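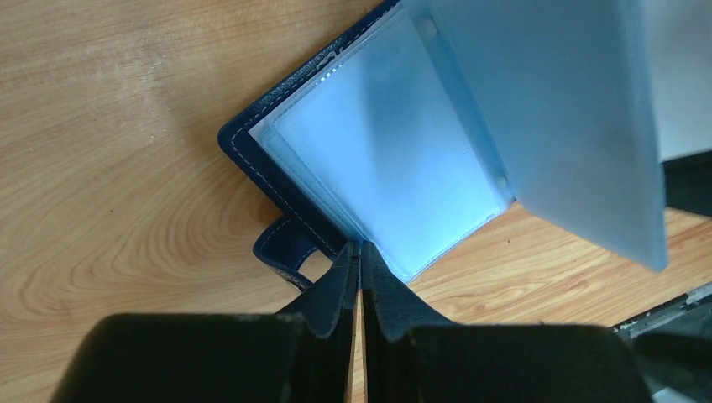 Figure 4. Wrist view of a card holder open on the table, with one frosted page raised from the stack and the fingertips close together near the spine.

4.2 Rules for Thin and Layered Objects

The general part of the Rovent practice code sets limits on approach speed, grip force and operator supervision for all tabletop work. These limits were written with boxes, cups and tools in mind. When the code was applied to wallets, sleeves, envelopes and booklets, reviewers at the two sites, Forkano and Tidora, reached different decisions on the same recordings. The supplementary rules in this section were drafted to remove that difference. They apply to any object in which two or more flexible layers lie against one another and in which a task requires one layer to be separated from the rest, or a flat item to be placed between layers or withdrawn from them.

The first rule concerns the starting state. Before an episode begins, the operator must record whether the object is closed, partly open or fully open, and whether any layer is already separated from its neighbors. An episode that starts with a page standing up is a different task from one that starts with all pages flat, even when the written instruction is the same. In an early draft, both were filed under a single task label. The combined label covered 527 episodes, and the review group found that it could not compare the two sites until the label had been divided. The present code requires a separate label for each starting state. It also requires the operator to restore that state by hand between episodes, with the arms stopped.

The second rule concerns the tabletop. A surface with a strong pattern is allowed. The code does not require a plain mat, and it discourages changing the surface within a set of recordings, as a change of surface cannot be told apart from a change of lighting in later analysis. Where a transparent or frosted layer is involved, the lighting must be checked from the wrist camera before work begins. The check from the overhead camera alone is insufficient, for a sleeve that looks clear from above may be nearly white from the wrist. If glare hides the edge that the gripper is expected to follow, the operator must change the angle of the lamp or the object and make a note of the change.

The third rule concerns contact. Fingertips may touch a flexible layer with the lowest grip setting only, and the setting may be raised in single steps. Between steps the operator must release the layer fully. Pulling against a binding, rivet or seam is treated as a fault and must be marked as such, whether or not damage follows. Straps and closure tabs are to be kept out of the path of the fingers. Where that cannot be arranged, the tab must be named in the task sheet as an obstacle.

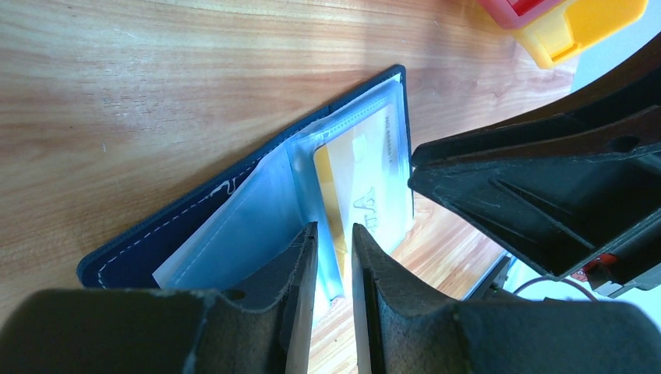 Printed material is the subject of the fourth rule, which drew more comment during review than any other. Many everyday objects used in manipulation work carry names, numbers or addresses, and a wrist camera passes very close to them. The code therefore requires that every card or paper used as a prop be free of personal information. The rule is to be applied to all print, including print that cannot be read in a sample image. The card held between the sleeves here is a useful case. Its large letter "A" is plain even though it appears sideways, while the line of tiny text along its edge begins with "NO" and continues in digits that are too small to read fully. A reviewer working from this view alone could not confirm what the line says. Under the code, such a card must be inspected by hand before use and entered in the prop register, with both sides copied. A statement that the text is too small to matter is not accepted as a substitute, for the same line may become readable at another distance or in another camera.

The prop register has a fixed form. Each entry gives the type of item, its size, its stiffness in general terms, the text printed on it and the person who checked it. Items are to be removed from use when they are bent, creased or marked in a way that was absent at the time of entry. During the trial period, 334 entries were made at Forkano and 288 at Tidora. The two registers were kept apart at first and were later joined under one numbering system. Jagadeesh Ramasamy prepared the joined register and wrote the guidance note that accompanies it.

The fifth rule concerns shared work areas. When two arms can reach the same object, the code requires one of them to be named as the active arm for each stage of the task. The other arm is the holding arm or the waiting arm. A holding arm may press or steady the object but may not change its grip while the active arm is in contact. A waiting arm must remain outside the space above the object unless the task sheet permits otherwise. If it is permitted to wait close to the object, the lowest point of its fingers must be recorded at the start of the stage. Cables must be routed so that they do not come between either gripper and the object at any point in the planned motion. Items that play no part in the task may remain at the far side of the table if they are listed on the sheet and lie beyond the reach of both arms.

The sixth rule concerns the end of an episode. The operator must state the result in one of four terms: complete, partial, failed or stopped. "Partial" is reserved for cases in which a flat item has entered a sleeve but has not reached the position required by the task sheet. The term may not be used for a layer that was lifted and then fell back. Reviewers are asked to judge the result from at least two camera views, one of which must be from a wrist. Where the views support different results, the episode is to be held for a second reviewer, who works without sight of the first decision. The code was applied in this form to over 2,000 episodes before the wording was fixed in April.

Some parts of the sixth rule remain under discussion. Transparent sleeves make it difficult to judge depth, and a card that appears to lie inside a sleeve from one angle may lie behind it. The present wording allows the reviewer to ask for a hand check at the end of an episode, provided that the arms are stopped and the object has not been moved. The site at Tidora has asked that this check be made compulsory for all sleeve tasks. The site at Forkano has objected on grounds of time. The review group has left the check optional and will consider the matter again when the next version is prepared.
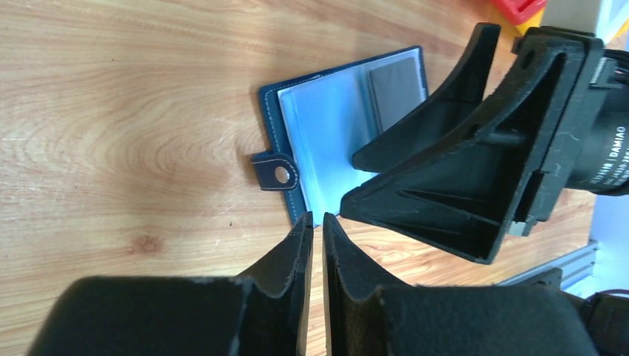 4.3 Duties of the Reviewer

A reviewer may not examine episodes that he or she operated. The reviewer must have access to the task sheet, the prop register and all camera views, and must record which of these were consulted. Comments are to be written in complete sentences and must refer to the rule concerned by number. Where a fault falls under more than one rule, the lower number is entered first. Decisions may be changed within the review period, and the earlier decision must remain in the record.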